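Minding the arm at Condby

The cell at Condby has two lives. One is bolted to a concrete floor behind a yellow gate that squeaks. The other is a model of it, kept on a computer upstairs, where nothing squeaks and the arm has never once been bumped by a pallet jack. Most of the looking after gets done upstairs. The coffee is better.

Thoroddsen, the firm that set the place up, insists that every change be tried in the model first. Move the pedestal a hand's width and you move it there, then run the pick again and see what the elbow gets up to. On a Thursday in September I watched this go on for 3 hours. The change being tested was a new rest position. It was rejected, and everyone seemed pleased.

The Purkik software that runs the model keeps a count of attempted picks, and when I sat down it stood at 2926. The real arm gets its grease and its bolt check every 2000, a number written on masking tape and stuck to the controller. The simulated arm needs no grease. It does need somebody to check that its idea of the gripper still matches the gripper downstairs, and that is a fussier job than the grease ever was.

Fingers wear. A new pair from Stistholm comes out of the packet a hair longer than the old pair, and if the model isn't told, the real arm will set off with great confidence and press its knuckles into the table. So the routine goes: swap the fingers, measure them, type in the length, then send the simulated arm down onto a block of wood until the tip meets the top and no further. Only then does anyone open the gate.

Clutter is part of the test. An arm that can find a block on a bare table has proved very little, so the tabletop in the model gets boxes, a mug and flat things in assorted colours, and the block goes in among them. Downstairs the clutter supplies itself.

The last job of the day is a slow run at quarter speed, one hand on the stop button, even upstairs, where the stop button is a key on a keyboard and the worst possible outcome is a reload. Old habits, I was told, and cheaper than new fingers. 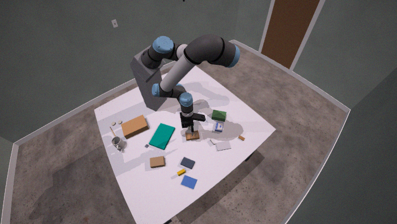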